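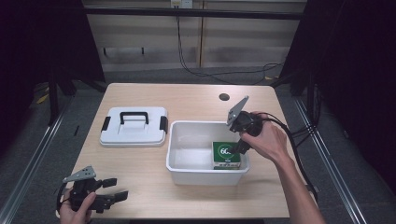
Bimmont_Leasing
Members are advised that the warehouse at 3891 Stuvholm Road has changed hands. The purchaser is recorded as Cisura Holdings, and the deed was filed in October. Existing leases transfer with the property. Tenants who keep small stock in the storage cages, down to a single green and cream box in an open white tub, should confirm in writing that their cage is listed in the lease schedule. Items held under a verbal arrangement may not be recognized by the new owner.

Posted 19 December 2020

dockside_tenant
Thank you for the notice. Our lease with Lacerda, the previous owner, included two storage cages and a shared loading bay. The bay appears only in a side letter. Is the purchaser bound by it?

Bimmont_Leasing
In our view, yes, provided the letter was signed by both parties and disclosed before closing. We recommend sending a copy to the new management office by certified mail.

gradelevel
I must disagree with the previous reply. A side letter that was never attached to the lease is a weak document. We lost a parking right that way when our building was sold, although the seller knew of it. Dockside should request an estoppel certificate that names the bay.

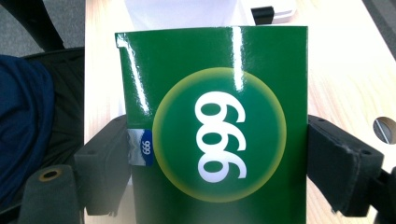
The certificate should also state the deposit held and the date through which rent is paid. Owners usually want these before closing, but there is no harm in asking for one afterward.

Bimmont_Leasing
The point on the certificate is accepted. We maintain that disclosure is the deciding question.

unit_43
Has anyone received the new rent instructions? Ours came by email only, and we are reluctant to redirect a payment on that basis.

gradelevel
Do not pay until both the old and new owners have confirmed the change in writing. Call Lacerda at the number in your lease — not the one in the email.

dockside_tenant
We received a paper letter with both signatures. It allows 40 days for updated insurance certificates. The side letter will go out with ours.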